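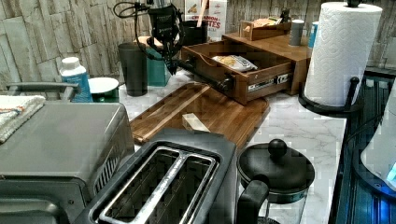 Bundex is looking for people to take part in a study about breakfast at home. We want to learn what households in Lornberg eat in the morning, how much of it they throw away, and where they keep it. Storage is important for us, as food is often forgotten where it is not seen: a box of cereal can lean against the wall and be remembered every day, but a crumpled packet in a small wooden drawer is easily missed. Please do not clean up before you start. We are interested in your usual habits.

Who can join
Adults who eat breakfast at home on most days. Families, couples and people living alone are all welcome. You do not need to be a good cook.

What you will do
You keep a food diary for 8 weeks, beginning in October. Each entry takes a few minutes. At the end we invite you to one talk at our office in the Zimell building, room 437.

What you receive
Each household that completes the diary gets 200 dollars. Travel to the final talk is paid separately. We have place for roughly 700 households.

How to apply
Fill in the form at the Mtshali Library front desk, or ask there for a paper copy to take home. Applications are open from 1 Jun 2024.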